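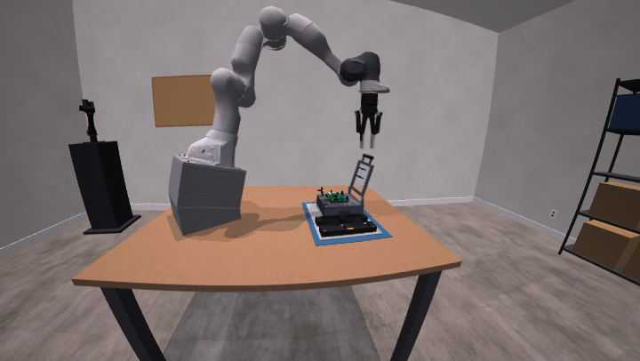
The board test cell in our simulation stops with a joint fault on the move from hover down to the lid, and I would like to hear from anyone who has had the same thing. The hover pose itself is fine. The arm goes up from the pedestal, bends at the elbow and holds with the gripper pointing straight down and the fingers open over the fixture. The lid stands tilted back with its top end up toward the fingers, so there is not much room to come down in. The fault is logged as soon as the descend step starts, before the fingers close on anything.

Maarja Jõgi wrote:

> We saw this in December on the Makberg cell after the fixture
> model was replaced. The new lid has a collision shape that is one
> solid slab. The old one had the openings between the crossbars.
> The planner thinks the fingers are inside the lid and throws the
> wrist joint over to get away from it. Then you hit the speed limit
> and it trips. Can you check which lid file you load?

Thanks, I checked. We load the lid from the Citska package, and the collision shape is the solid one, as you say. I changed it to separate bars and ran the cycle again. The fault is less frequent, but it still came up 3 times in one night run, always on the descend step. The log is the same each time:

descend: start
wrist: speed limit exceeded
cell: protective stop
gripper: state unknown

The last line worries me more than the trip. After the stop, the Clivosen controller does not know if the gripper is open or closed, and on reset it sends a close command to find out. In simulation that costs nothing. On the real cell it would close on whatever is between the fingers, and that could be the lid or a board with its pegs.

For now I have done 2 things. The reset no longer moves the gripper until an operator confirms, and the descend step has its own lower speed limit. I have not touched the hover height.

Does anyone know where the close on reset is set? I found it in the Rimkutė scripts, but removing it there made no difference, so there must be a second place. Please don't copy our cell settings to hardware until this is sorted out.

I can send the full log and the changed lid file to anyone who wants them.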